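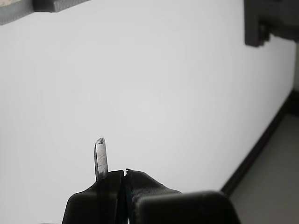
Matte black gripper against a white wall.

Report on the Visit to the Golob Portrait Workshop

Members of the Drostia Art Commissioning Circle visited the Golob portrait workshop in November. The visit was arranged by Vesna Janevski at the request of members who order painted portraits for clients and wished to see how the work is handled between the first inquiry and the final shipment. The group numbered 13.

Members were received by the director of the workshop, Halvard Lunde, who gave a short account of its history. Golob began as a framing business and took on its first portrait painter when a framing customer asked for a copy of a damaged family picture. Framing is still done on the premises, in two rooms behind the main studio, and provides a steady part of the income during the summer months, when fewer portraits are ordered.

The tour began in the order office. Each commission is given a paper folder holding the customer's photographs, the agreed size, the color notes and all letters exchanged. Eleni Đorđević, who manages the office, explained that most delays arise at this stage. Customers often send small or dark photographs, and the painter cannot begin until better ones are supplied. The office now asks for three photographs of each sitter, taken in daylight. Pet portraits are accepted on the same terms and are priced by canvas size.

In the main studio, members saw portraits at several stages of completion. The painters work from a pencil drawing, which is sent to the customer for approval before any paint is applied. Changes to the drawing are made without charge. Changes requested after the first layer of paint are charged by the hour, and the customer is told the cost in advance. Several members considered this a fair rule and asked for a copy of the wording, which Ms. Đorđević kindly provided.

Velimir Vukčević, the senior painter, spoke about skin tones and about the difficulty of joining two sitters from separate photographs in one picture. He showed a double portrait in which the light on one face had been reversed to match the other. He prefers linen to cotton for larger work. In answer to a question, he stated that he keeps no more than 4 portraits on hand at one time, and that orders beyond this number are passed to a colleague or placed on a waiting list.

The visit ended in the packing room. Finished oils are left to dry on open racks for 16 days before they are wrapped. Those needed sooner are painted in acrylic, and this must be decided when the order is placed. Corner guards are cut by hand from scrap board.

During the discussion that followed, Stojan Nedeljković asked whether the workshop would consider a shared price list for members of the Circle. Mr. Lunde replied that he would be willing to discuss the matter once the holiday orders had been sent out. A written proposal is to be prepared by Ms. Janevski.

The Circle thanks Mr. Lunde and his staff for their time. Members who wish to see the sample folder may request it from the office.

December 24, 2020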